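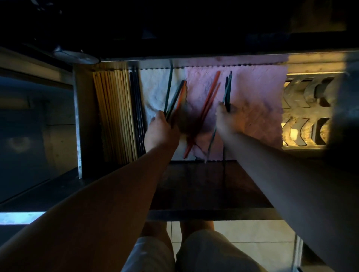 Where should chopsticks go in a compartment under the counter?

Posted in Kitchen Storage by Violeta Durán

We moved into a rental with a narrow compartment under the counter. It has a metal rail across the upper part, and the previous tenants left cloths over it. I kept doing the same, one pale cloth and one pink one, and I put our chopsticks in the same space because the cutlery drawer is full.

The light wooden ones stand in a row on the left and mostly behave. The colored ones (green, gray, teal, orange) are a mess. They lean on the cloths, slide over and end up lying across each other, and I spend time every evening pairing them up again. The cloths go back on the rail after I wipe down, so they are usually still wet. The pink one is starting to look stained.

I would like to keep the chopsticks near the stove if I can. Is it a problem to store them against damp cloths? And is there a cheap way to keep the colored ones upright? I can't drill anything. The landlord is Clavedel and they charge for every hole.

Golshifteh Esfahani

Yes, it is a problem, mainly for the wooden ones. Bare wood and bamboo take up water, and in a closed compartment they don't get a chance to dry. You get dark tips first, then a musty smell, then mold. Painted or lacquered ones last longer, but water gets in where the coating is chipped.

I would move the cloths before buying anything. Hang them over the faucet or the oven door handle, somewhere with air. If they have to stay on that rail, wring them out hard and leave the compartment open overnight. Then the chopsticks need to go somewhere else.

For the chopsticks, use a tall container with holes in the bottom. A utensil caddy for a dish rack works. Mine is a Folon and cost very little, but any brand is fine if it drains and is heavy enough not to tip. Measure the inside height before you buy, with the compartment closed. Chopsticks are longer than most cutlery and mine caught on the counter the first time.

Let them dry fully before they go in. I lay mine flat on a rack after dinner and put them away in the morning. Tips up, so the part you eat with isn't sitting at the bottom of the cup.

Check the wooden ones now. Anything with black spots or a smell that stays after washing should be thrown out. The rest can be washed in hot water with dish soap and dried for a full day.

To get rid of the stains on the pink cloth, soak it in oxygen bleach for 60 minutes and wash it as usual. Test a corner first in case the color runs.

matheson_46

just use a jar. rubber band around each pair and done

Zorell Kitchen Fan

Agree on getting the cloths out. For the sliding I would skip the rubber bands. They hold water against the wood and they go sticky after a while.

I had the same kind of narrow space and used two tension rods from the curtain aisle, one in front of the other, low down. The chopsticks stand between them. No holes, and they come out when you move. Put a piece of ribbed shelf liner underneath so the ends don't skate around – that made more difference than the rods did.

Also, do you need all of them out? We keep four pairs near the stove and the rest in a box in the cabinet. Much less sorting.

Comment from Violeta Durán

Thank you. The cloths are on the oven door now. Two of the wooden ones had black ends so those went in the trash. I am going to measure for a caddy first and try the rods if nothing fits.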